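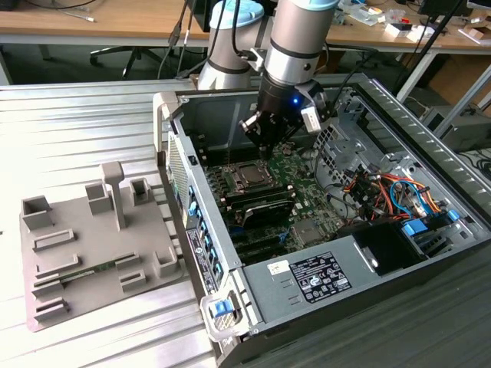

*The arm and gripper over the open computer tower on the test bench at Holmgren. The parts tray is at left.*

Holmgren, the computer refurbishing company, has started a side-by-side test of two robot grippers for work inside used desktop computers. The trial began in September and is being run on one bench at the company's shop, using a single arm.

The two grippers are the Piltance, a two-finger parallel model the company already owned, and the Nolo, a newer unit with softer fingertips that is on loan from its maker. Both are driven by the same controller, and both are judged on the same job: taking a memory module out of a tray, carrying it to the computer and seating it in its slot.

Tímea Simon, who leads the trial, said the shop picked memory because it comes up on almost every machine that passes through.

"Our people do this all day and they do it well," Simon said. "I want to know which gripper can handle a module without bending it or letting it tilt on the way over. Speed comes later."

Each gripper will make 176 attempts. An attempt counts as good only if the module goes all the way in and the computer recognizes it when it is powered up on a separate bench. A module that is dropped or has to be straightened by hand counts as a miss.
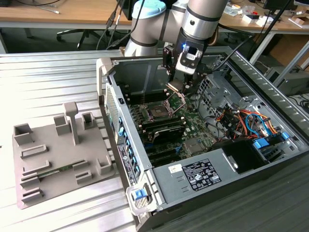 *Gripper fingers above the processor area of the motherboard. A memory module lies in the tray at left.*

The tower stays on its side with the panel off for the whole series. Simon said the case makes the job harder than it would be with a bare motherboard on a table. The arm has to come in from above, stay clear of the sheet metal and keep away from the power cables near the drive bays.

Before each block of attempts, the operator moves the gripper to a check position over the motherboard and compares the wrist camera view with a saved reference picture. If the two don't line up, the arm is recalibrated. The check takes 3 minutes and was added after the first day, when a bumped case threw off a whole block and the results had to be tossed.

The gray tray next to the tower was 3D printed for the trial. Its slots give the gripper the same starting point each time. Simon said an earlier version held the modules too tightly, and both grippers had trouble pulling them free.

Software for the trial comes from Lololow, a small firm that writes motion programs for bench-top arms. Lololow set up one program for both grippers and changed only the finger length and closing force between them. The force setting has been the main point of discussion. With too little, a module can slip as it meets the slot. With too much, Simon worries about the chips on the board. 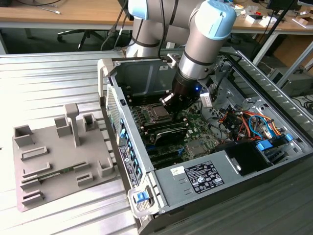
*Another view of the setup, with the gripper pointed down over the CPU socket area.*

The Piltance attempts are being run first. The Nolo goes on the arm next, and Holmgren has set aside 12 working days for each. Simon declined to give early numbers, saying a half-finished count would not be fair to either product.

The company will also keep notes on things the score doesn't cover, such as how long a gripper change takes and how often the fingertips need cleaning.

Holmgren has not decided whether to buy more arms. Simon said the results will go to the shop's managers first, and a short write-up will be posted on the company's site after that. Processor removal, a harder job, may be tried next year with whichever gripper does better.

Visitors can see the bench in use on Thursday afternoons by signing in at the front desk.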